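ok so people keep asking me if robots can do chores yet, and my answer keeps getting longer, so I'm doing it as a thread. get a snack

background for new folks: I spent most of December at the Trarnex shop, where they let me hang around and pester people while the arm worked on kitchen and laundry stuff. I'm no engineer. I run a small cleaning business and I have Opinions about chores

first thing I learned is that a "chore" is about 400 tiny jobs wearing a trench coat. you say "make the pasta." fine. now find the pot. now find the lid. is the lid on the pot? is it see-through? (it's always see-through.) good luck!

which brings me to lids. I have been handling pot lids my whole adult life and I have never once respected them enough
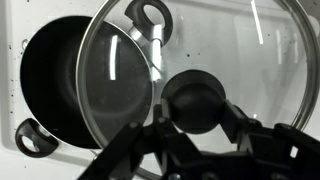 Glass lid, black knob, black pot. My whole personality for a month.

clear glass is rough for anything that works by looking. you see the lid and you also see whatever's behind the lid, plus every light in the ceiling bouncing back at you. my eyes sort that out without asking me. a camera has to be taught

then there's the knob. it's small and it's round and all the weight hangs way out to the sides of it. grab it a little off center and the whole thing wants to swing. you and I fix that with a wrist wiggle we don't even notice doing

Funmilayo Onyeka runs the kitchen tasks over there and she told me she judges a lid run by the SOUND. a soft clink is a pass. a clang means she comes over and has a look. I love this so much, it's exactly how I judge new hires with dishes

I asked her for a number and she gave me one. last full day of lid tries before I left: 81 percent got to the end with no human stepping in. which sounds great until you picture your own kitchen and one lid in five going wrong lol

and "going wrong" covers a lot. sometimes it's just slow. sometimes it sets the lid down crooked and moves on like everything's fine (relatable). now and then it grabs air, stops, and waits there for someone to come help

ok next thing. everybody wants to talk about hands and I want to talk about STUFF. real counters have stuff on them. a robot that can lift a lid off a pot on a bare table is a different animal from one that can do it with a spoon next to the pot and a towel nearby and crumbs everywhere

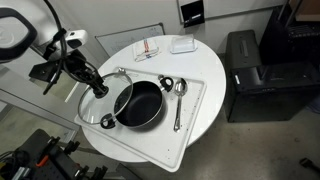
I started calling this the neighbor problem. the thing you want is easy enough, it's the neighbors that get you. the long handle of a spoon can get bumped by something that was only ever aiming for the pan. a towel is worse, a towel has no shape! it's a new object every time you touch it

my cleaners deal with the neighbor problem all day long. you wipe a counter by lifting forty things you weren't hired to lift. I timed myself once on a client's kitchen and the wiping part was 7 minutes. the moving-things part was the rest of the morning

so when a company posts a video of a robot wiping a perfectly clear counter, please know that I am yelling at my phone

speaking of. someone's going to bring up the Rudell demo so let me get ahead of it. yes I saw it. yes it's smooth. I'd like to see it again with a butter dish in the way, thank you

someone else asked about Bepari, the startup that wants to rent you a kitchen arm by the month. I haven't used it, I have no opinion, ask me when it can find my colander

ANYWAY. laundry

I figured laundry would be the easy one because the machine already does the hard part, right? your great-grandmother would've traded a cow for a washer. all that's left for us is put in, take out, fold. three verbs

folding gets all the attention and yeah, folding is hard. but I got completely hung up on the take out part. a top loader is a deep hole made of mirror
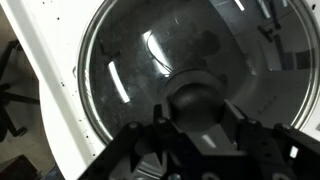
think about how YOU get the last sock. you lean over, your shoulder goes in, you stop looking at all and just sweep around the middle post with your fingertips until something feels like sock. that's a touch job. you do it blind and you do it in two seconds

now do it with two stiff fingers and a view full of ceiling lights shining back up off the steel. and the post is sitting right in the center, so every straight path to the other side has a post in it. I tried it with kitchen tongs at home to be fair about things. I got the sock. I also lost a tong cap in there and had to go in after it

a couple of you asked if a front loader would fix this. maybe? then you've got a door to open and a rubber lip that eats baby socks. pick your monster

money question, since it's half my DMs. no, I can't tell you what a home one is going to cost. what I can tell you is my own number: I'd pay 2000 dollars tomorrow for a thing that ONLY empties dishwashers and puts everything in the right cabinet. just that. take my money

there's a little group chat called Vusura where a bunch of us who clean for a living trade notes on this stuff, and we took a vote on which chore we'd hand over first. dishwasher won. toilets came second, and I was surprised it was close – turns out plenty of people find toilets relaxing??

so can machines do chores yet. where I've landed: pieces of chores, yes, with a person close by. a whole chore start to finish in a stranger's messy kitchen, I haven't seen it. I'm not laying anybody off and I'm not losing sleep

but I did see that arm take hold of a lid knob on a try where I'd have bet my lunch against it, and I made a noise out loud in a room full of adults. so I'm also not bored

will answer questions tonight after 8, I've got a move-out clean first and the oven is apparently "pretty bad"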